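Hello again from the Cadotik reading rooms — Precious Mabaso here, with the February report you asked me to send before the next instalment. I know the form has boxes, but Henok Assefa told me last time that you'd sooner have a letter, so a letter it is!

The big thing first. The adult reading scheme now has 193 people signed up, and 26 of those joined after the evening sessions moved to half past six. That half hour made more difference than anything else we tried (including the leaflets, which I was very proud of and which did next to nothing). People coming off shift at the Gidey bakery can get here, have a cup of tea and still catch the last bus home. Gebremedhin Negussie has taken on the beginners' table and has a lovely way of getting grown men to read out loud without going red.

The books arrived in two lots. We ordered 855 through Cileck and the first lot was fine, but the second had the large-print titles missing and a whole box of the same cookery book. Cileck have agreed to swap them and I'm chasing it. I'd be glad if you could leave that invoice open until I write again, as I don't want to sign it off with the shelf half bare.

The letter-writing afternoons are the part I'd most like you to see. Sixteen people came to the last one. Fulgencio Calvo sits with anybody who has a form to fill in or a reply to send to the housing office, and they do it together, slowly, with the dictionary open. One lady wrote to her sister for the first time in her own hand — she let us read it before she posted it and there wasn't a dry eye at the table.
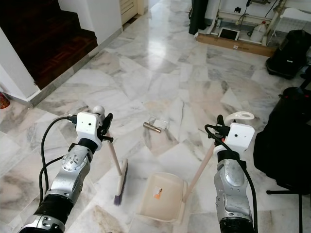 Marble floor, wooden-handled broom and dustpan
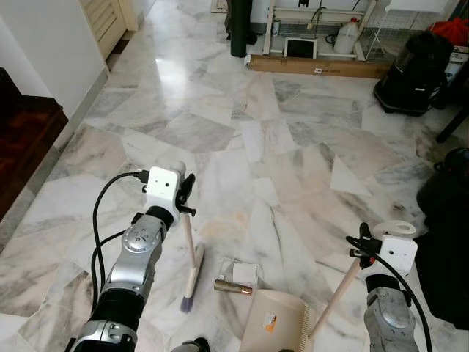
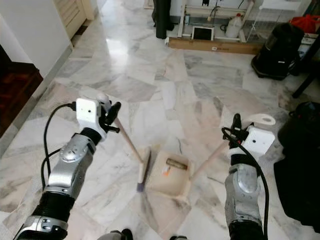 Page last changed: February, 4.15 pm

Now for the things that haven't gone so well. The children's story hour is still wobbling along. We get a good crowd one time and hardly a soul the next, and Kedir Ambaye thinks it clashes with football practice. He's going to try it straight after school for the rest of the term, and if that doesn't work we'd like to move the money across to the evening sessions. Could you tell me whether that needs a fresh application or just a note from you?

We also never got the Enance listening sets working properly. Two of them play and the others just hiss, so we've been sharing. Kedir has sent them back and I've put nothing against that line in the budget so far.

Spending is otherwise where I said it would be. Tea and biscuits are over (sorry, people get hungry!) and travel is under, so the two nearly cancel out. The full sheet is coming separately from Henok, who is much tidier with columns than I am.

Next up are the second round of reading checks, the new shelf labels and a visit from the Gidey bakery manager, who wants to see what her staff have been getting up to. Do come along yourself if you're passing — half past six, side door, and there's always a spare chair at Gebremedhin's table.

Warmest wishes,
Precious

Contact the reading rooms | © Cadotik Reading Rooms | Back to top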